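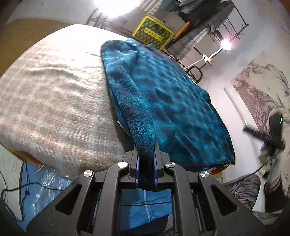 图1　蓝色垫片的手持夹爪夹住绒毯的一道褶。

Calletti 织物抓取对比数据　说明文件

请先读完“已知问题”一节，然后再下载全部文件。中文不是我的母语，如果有的句子不清楚，请在问题页面留言，我会改。

一、内容

Calletti 是一份用手持夹爪录制的数据，目的是比较两种指垫在家用织物上的表现。一种指垫叫 Amska，蓝色，表面比较软；另一种叫 Suvarna，灰色，比较硬，表面有横向的细纹。夹爪的连杆、手柄和相机在两种情况下都相同，更换的只有指垫。本文中的两张图都是使用 Amska 时的画面。

数据一共有近400段录制，放在22个文件夹里。每个文件夹对应一次连续的工作，在同一个文件夹内不更换指垫，也不移动灯。织物共有8种，包括绒毯、薄被、有衬里的衣服、毛巾和床单等。完整的名单在 fabrics.csv 里面，名称用英文写，后面附中文。

二、为什么选织物

我们以前比较指垫时用的是盒子和瓶子，两种指垫的结果差别很小，看不出应该选哪一种。换成织物以后，差别变得容易观察。绒毯的表面有很多小圈，硬的指垫有时从小圈上面滑过去，只带起一点绒毛。薄的床单则相反，软的指垫压下去时会把布推开，布在两指之间形成不了褶。所以我不想在这里写哪一种“更好”，请按照您自己的物品来判断。

三、录制的做法

操作的人手持夹爪，把指尖放到织物上，合拢，提起，停一会儿，再放下。提起的高度没有严格规定，大概到前臂抬平的位置。每一段开始之前，指尖是张开的，并且从画面中可以看到两个指垫。如果开始的时候指垫已经被布遮住，这一段在标注中写作 start_hidden，训练时可以不用。

织物在床上的摆法有三种：平铺、随便堆放、一部分垂到床边。我们没有熨平任何东西，也没有为了好看而整理褶皱。床上原来的被子留在下面，因此抓取时可能同时夹到下面一层。夹到两层的情况标为 double，不算失败，但在统计时和单层分开。

四、文件结构

每个文件夹里有下面这些内容：

video　从夹爪上的相机得到的画面，广角，边缘有明显的弯曲，没有做校正。
width.csv　两指之间的开口宽度，和画面使用同一个时间轴。
pose.csv　夹爪的位置和姿态，坐标原点是每一段的第一个画面。
label.csv　指垫、织物、摆法、结果，以及标注人的备注。
lens.txt　镜头参数，需要做校正的人请用它。

结果一栏只用四个词：held、slipped、double、missed。held 的意思是提起之后在停留的时间内布没有离开指垫。slipped 是提起来了，然后滑落。missed 是合拢时两指之间没有布。备注用什么语言写都可以，所以您会看到中文和英文混在一起，这一点请原谅。

五、怎样比较两种指垫

建议先按织物分组，再在每一组内比较。不要把全部录制放在一起算一个成功率，两种指垫在各种织物上的数量并不相等，合在一起会得到奇怪的结果。compare.py 已经按这个方法写好，输入是数据的根目录，输出是一张表。

对于有衬里的衣服，还请注意抓的位置。从衣服中间抓和从靠近边缘的地方抓，很不一样：中间需要先压下去再合拢，边缘处有时只要让一根手指伸到布的下面。标注里有一栏 region，写的是 middle 或者 edge。图2中指尖靠近的是一件深蓝色衣服的右侧，属于 edge。 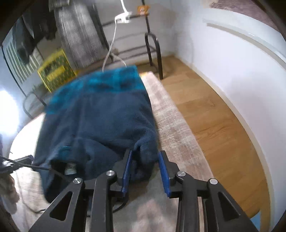 Desta Moges 读过初稿以后提出，region 只分两类太粗，抓在缝线上和抓在缝线旁边应当分开，缝线处的布比较厚，硬的指垫在那里可能并不吃亏。另外还问到，开口宽度能不能在合拢之后继续记录，用它来估计夹住了几层。

对第二个问题可以马上回答：能，width.csv 在整个一段中都有记录，包括停留的时间。不过软的指垫受压以后会变形，读数比布的真正厚度小，不同的人握手柄的力量也不一样，用它判断层数时请小心。第一个问题我同意，缝线的标注正在补，现在只完成了绒毯和毛巾的部分，衣服还没有做。

六、和机械臂一起使用

数据全部是人手录制的。我们另外在 Sostness 控制器上回放过一小部分轨迹，那些结果不在这份数据里。回放时遇到的主要困难是速度：人提起织物时，起初慢，后来突然变快，控制器会把后面这一段限速，于是布摆动的样子和原来不同。如果您打算这样使用，请先对 pose.csv 做平滑，再检查合拢的时刻是否还和 width.csv 对得上。

七、已知问题

灯光很强时，画面上部会发白，远处的织物看不清楚。我们没有删除这样的录制，在备注中写了 glare。

夹爪移动快的时候，位置估计会跳一下。跳动的段落在 pose.csv 中有一栏 jump，值为1。绒毯铺满大部分画面时更容易出现，可能是因为花纹太相似。

Suvarna 指垫在六月换过一副新的，旧的一副边角已经磨圆。换之前和换之后的文件夹用后缀 a 和 b 区分。Amska 没有换过，所以后面的录制用的是比较旧的表面，我还不知道影响有多大。

有几段录音没有去掉，里面只有说话的声音，和抓取没有关系，可以忽略。

八、使用和联系

研究和教学可以自由使用，请写明数据名称和您下载时的版本。如果发现标注错误，请给出文件夹名和段落编号，最好再写上您认为正确的词。修改会记录在 changes.txt 里，旧的版本保留，不会覆盖。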